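洗衣角用起来之后的几点提醒

Rinent 公寓的共用洗衣角七月开放，设在厨房台面旁边，登记使用的住户共332户。开放以来大家问得最多的是东西放哪里、深浅色怎么分，本期集中说一下。 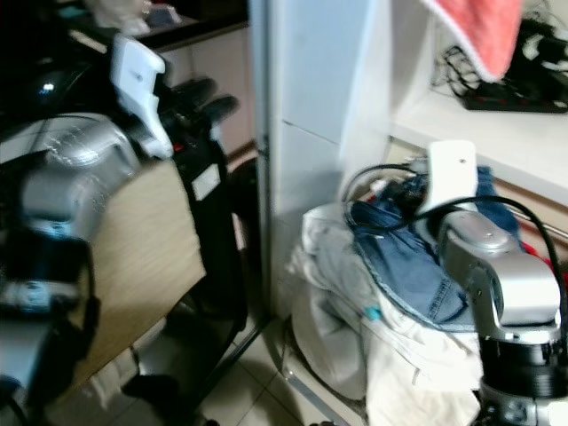
Consuelo Taipe
Rinent 住户服务部，通讯编辑

先说架子。白色搁架用来搭毛巾，黑色插线板和电线也在上面，粉色毛巾就搭在电线旁边。湿毛巾请不要往这一侧放，拧干后挂到浴室去。台面上的塑料袋用完请带走，厨房那边还要做饭。

再说分拣。衣物下机前先按颜色分堆，白色床单、毛巾一堆，牛仔类一堆，红色的单独洗。上个月有两户反映白床单染了色，都是和新牛仔裤混在一起洗的。牛仔衣物容易压在白色布料上面，倒筐以后先把它拎出来，顺手摸一遍口袋。

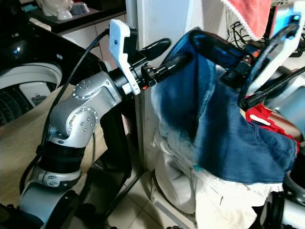

洗衣机使用

机器为上开盖式，开盖后不要在桶口边缘压重物。衣物不要塞满，到桶的三分之二就够了，厚牛仔一次最多放两件。洗衣液请自备，漂白剂只用于白色衣物。
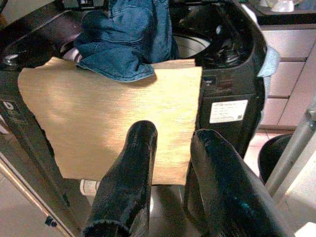

浅褐色板材立在机器前，上沿搭着深蓝色布料。

洗完请及时取走，超过一小时没人取的，后面的住户可以代为取出，放进公用筐里。机身旁边和墙之间的缝隙容易掉袜子，取衣时低头看一眼。盖子用后敞开半天，让桶里的潮气散掉。

地砖上可以临时堆放待洗的衣物，但不要过夜，也不要挡住过道。晚上十点以后请勿开机。

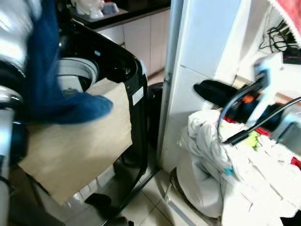
洗衣机开着盖，右侧地面是一大堆白色衣物。

机器故障或排水不畅，请联系维修组 Gilberto Urrego，分机949。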